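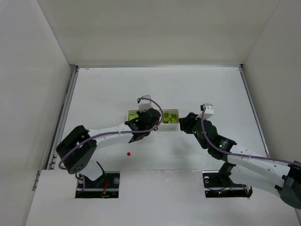 Pantry and Kitchen > Storage and trays

Berrada Household List
Subject: Re: trays for small packages
Date: Jan 26, 2019

I have been using a tray for this since September and would go with it over the bin you describe. Answers to your points are under the quote.

> I have a shelf full of small packaged things. Soup mixes, tea,
> seasoning packets, the snack packs from the Mirkside store. Right
> now they all go in one deep bin and I have to dump it out to find
> anything. Somebody on the list mentioned long shallow trays a while
> back. Do the packages stay put in those, or do they slide to one end
> every time you pick it up? Also, do you sort by what it is or by
> color? My shelf is 9 inches deep and I don't want to buy something
> that sticks out.

The one in the picture is the shape I mean: long, low, rounded corners, cream-white. It has light green packages in the left end and brighter yellow-green ones in the right end. With the long side running left to right you can get at either end without reaching over the other.

On sliding: yes, they slide if the tray is half empty. When the packages lie close together they hold each other in place. I keep mine full enough that there is no open floor at the ends. If I run low on something I move the rest up against the end wall and put a folded dish towel in the gap. A piece of shelf liner on the bottom helps too, but it has to come out when you wash the tray and I usually forget to put it back.

On sorting: I started by type and changed to color. The trouble with type is that you end up with a group of two and a group of fourteen. Color is faster to put away, and other people in the house will do it without asking. The weak point is when two things come in nearly the same green. I put those at opposite ends and leave the middle for whatever is left over. If they are still hard to tell apart, lay them flat with the printing facing up.

On depth: measure the outside of the tray at the rim and ignore the number on the label. My first one was a Flarlow and the rim stuck out past the shelf enough that the cabinet door would not close. I gave it away. The Tusska one I have now fits, and the walls are low enough that I can see what is in it from where I stand at the stove. Low walls also mean you can't stand packages upright. They will fall over the side. Lay them down in one layer, two at the most.

Loading goes better on a bare surface than in front of the open cabinet. Clear the counter, put the tray in the middle of it, and fill the two ends first. Then carry it to the shelf with one hand under each end — not by one rim, or everything goes to the low side and you start over.

Check dates while you are at it. I did mine before the holidays and threw out more seasoning packets than I kept.

One more thing on cleaning. The rounded corners are easier than square ones, where the powder from a torn packet packs in and hardens. Warm water and a soft brush are enough. I would not put the tray in the dishwasher. My older one came out with a slight bow in the bottom and it has rocked on the shelf ever since.

If you have more than one tray's worth, get two of the same size. They stack when empty, and you can swap one for the other when it needs washing. I have not tried the kind with dividers. If anyone here has, I would like to know whether the dividers stay in.

--
To leave this list, send a blank message with "unsubscribe" as the subject.
Message 127 in this archive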